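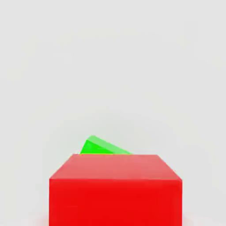
Talk notes – Cheng-en Siu, Candstead workshop, July 20, 2024
Planning a grasp when you can only see part of the object

Opening (keep it short)
Thank the hosts. Say I work on the perception and planning side of Kerberg, our block handling stack. I'm covering the step between the camera image and the grasp planner. Hardware questions go to the Lau session after the break.

The problem
The task is to pick the green block. From this view we get one corner of it, two faces, and the rest is behind the red one. It's rotated relative to the red block, so we can't borrow the red block's orientation. The segmenter returns a clean green mask and the mask is correct. Our old code took the center of that mask as the center of the block. Pause here and let people look at the slide again.

What we changed
The pose estimator now returns a set of possible poses, up to 110 per object. Each one has to agree with the visible edges and has to put the missing part somewhere the camera can't see. Block sizes are known in advance, so most bad guesses drop out early.
The planner scores each grasp against the whole set. If the best grasp fails on too many of the poses, it asks for another view or moves the block in front first.
Mention that the red block has its own problem. Its base is out of view, so its height comes from the size table and the support plane.

Rendering
All training and test views come from Trusuda, our simulator setup. Point out the edge specks along the back of the red top face and the soft color on the surface beside the blocks. Early on, the segmenter labeled some of that pink tint as block. We fixed it by adding light bounce to the training renders – a threshold on saturation was tried first and threw away the pale top faces too.

Results
900 simulated trials, same seeds for both planners. Old planner picked the wrong center on most of the occluded cases. New one asks for a second view often, maybe too often. Planning time went up to around 9 seconds in the worst case. Say this plainly, someone will ask.

Not solved
Two blocks of the same color touching each other. Unknown sizes. Anything that tips when pushed.

If there's time
Show the config file and the replay tool. Replay loads a saved pose set and steps through the grasp scores one at a time. Skip the install steps, they're in the readme.

Questions, then hand the clicker back.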